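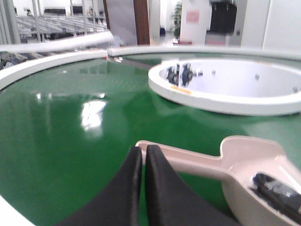 Fivum fingers at the bench, with a pink-beige scoop to the right and a white tub farther back.

Fivum Wrist-View Grasp Kit
By Tekbridge
Updated June 15, 2020

Fivum is a two-finger gripper kit with a small camera at the wrist and a method for deciding, from that camera alone, when to close. It started as a research question at our Araújo lab: how much can a robot learn about a grasp if the only thing it ever sees is what's right in front of its own fingers? Quite a lot, and we're very happy to finally have a page where we can talk about it!

The kit is for labs and small automation teams working with everyday objects, especially the shiny, pale, curvy kind that give depth sensors so much trouble. If you've ever watched a point cloud of a white plastic bowl fall apart under ceiling lights, you know the kind we mean.

The idea in short

Most grasping setups look down at the workspace from a fixed camera, pick a grasp point, and send the arm there. The last stretch is done more or less blind. Fivum puts most of its effort into that last stretch. The arm gets near the object by whatever means you already use, and then the wrist view takes over, making small corrections until the fingers sit on either side of something they can hold.

The corrections come from a network trained on short recordings of grasps. Each recording holds the wrist video, the finger opening, and one label for whether the object was still held after the lift. There is no depth channel and no object model. Rosângela Holanda wrote the first version of the labeling tool in April, and it has hardly changed (which says a lot for it, considering how much else has).

One detail we're fond of: the fingers stay in the picture the whole time. Early on we masked them out, thinking they would distract the network. Leaving them in worked better. The network seems to use them as a ruler, comparing the gap between the pads with the part it's moving toward. We can't prove that's what it is doing, but masking the fingers back out makes it noticeably worse at thin parts. 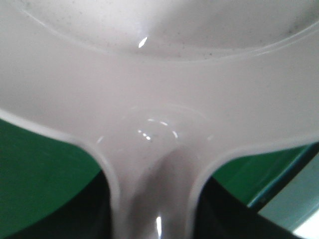

Amancay Villalba

Glossy white plastic is where I've spent most of my time on this project, and it's still my favorite part. Up close, a white piece can fill nearly the whole view. You lose its outline, you lose most of the room, and what's left is a soft gradient with bright spots of reflected light sitting on top of it. The spots are a real nuisance. They slide over the surface as the camera moves, so anything that tracks texture wants to follow the light and leave the object behind.

What helps is the ground behind the part. A strong green showing on both sides of a stem or neck gives the network two clean boundaries to steer between, even when the plastic itself gives it next to nothing. We had picked green for the bench simply to make the recordings easier to sort. Then Feng-yi Tang plotted the failures against how much background was visible just before the fingers closed, and there was our pattern, so clear that we stopped what we were doing and redid the approach step around it.

The approach now favors positions where background shows between each finger and the part. If it can't find one, it backs off a little, turns the wrist, and looks again. It gets up to 3 looks before it hands control back to your program. I love watching this step! It's a tiny movement, and it saves a great many bad grasps.

What we measured

The current model was trained and tested on 3,126 recorded grasps. Of those, 1,691 were on glossy pale plastic, and that share is deliberate, as we kept going back for more of what was hard. Test objects were kept out of training completely, so a scoop in the test set is one the network has never met.

The wrist-turn step gave the biggest improvement of anything we tried, ahead of a larger network and ahead of more data. The gain was clearest on necks, handles, and other parts narrower than the finger opening. On broad rims it made little difference. On matte objects it made none that we could measure, though it did no harm either, apart from a slightly slower approach.

Where it still struggles

Clear plastic. We have tried it and don't recommend it yet.

White parts on a white bench. The method needs contrast at the sides, and without it the extra looks run out and you get a "no grasp" result.

Objects resting inside other objects. The network will sometimes go for the outer edge when you wanted what's in the middle. Tainá Aguiar is working on a way to point at the target in the first image, and her early runs look great, but it isn't in this release.

What comes in the kit

2 finger pads, black, with rounded tips
Wrist camera and bracket
Cable set with strain relief
Mounting plate for the Jandale arm
Bench sheet in green
Trained model and the full set of recordings
Labeling tool, with source code

The recordings are in there because we think they're as useful as the hardware. Please train your own models on them, and tell us if yours beats ours.

Setting up

Mount the camera so that both fingertips show along the bottom of the view. Exact placement isn't critical, but it must not shift between recording and running, so tighten the bracket well. Turn off auto white balance. Leave your ceiling lights as they are; the model was trained under ordinary room lighting with plenty of glare, and special lamps have made things worse for us as often as better.

Run the included check before the first grasp. It opens and closes the fingers with nothing between them and compares the view with a stored one. If it fails, the bracket has usually moved.

Using a different arm

Any arm that accepts small position changes at the wrist should work. You'll need your own mounting plate, and the drawing is on the kit drive. Benedito Trindade answers questions about other arms and controllers, and he's always glad to hear about odd ones. Write to the Tekbridge support desk with your arm model and controller version, and mention Fivum in the subject line.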